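Learning to Write Letters Again

In January I decided to write letters on paper. My mother tongue is Hungarian, and I live now in a town where almost no one speaks it, so my idea was simple: one letter every week, in Hungarian, by hand, to somebody who would be able to read it. I bought a pad of 100 sheets from a small shop called Kistano and believed it would last me for years.

My first letter took a whole evening. I found that I had forgotten how to begin. In an e-mail I put the name and go directly to the matter, but on paper this looks rude, as if I came into a room without taking off my coat. I wrote three beginnings and threw all of them away. Finally I copied the way my grandmother used to start, with the weather and the health of everyone in the house. 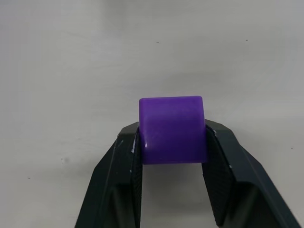
A small purple cube, held tight.

The letter went to Magdolna Bíró, who taught me in primary school and who is now past eighty. She answered after 16 days. Her handwriting is still the same as on my old school reports, round and a little strict. She corrected two of my spelling mistakes in the second paragraph, and after that she told me about her apricot trees. I was so happy about the corrections that I read them aloud to my husband, who understood nothing.
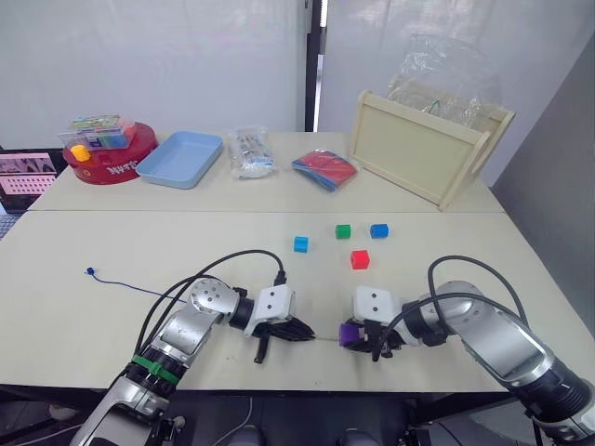
My handwriting is the part that gave me the most trouble. After one page my fingers hurt, and the letters began to lean in different directions. Amarachi Iyamu, my neighbor, learned calligraphy when she was young, and she told me that I was pressing the pen like an enemy. She wanted me to hold it as lightly as those black fingers hold the little purple block over the cream-colored table, and to let the arm do the moving. I also changed my pen. The old one was a Drokley, very elegant, but too thin for my hand. The new one is a plain Ginon with a thick body, and I can write two pages with it before I must rest.

The post office is the other part of this habit. I like to go shortly after eight in the morning, when the line is short. The clerk knows me already and asks where it goes this time.

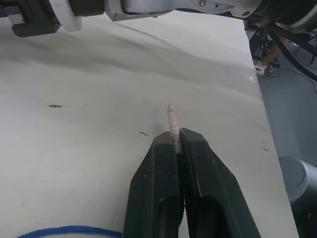 Speckled stick, upright between two black fingertips.

By now I write also to a cousin and to a friend from university. The friend sends back only postcards, but she fills them to the last corner, even around the stamp. I keep everything in a shoe box under the desk. Next week it is the turn of my cousin, and I still owe her an answer about the recipe for sour cherry soup.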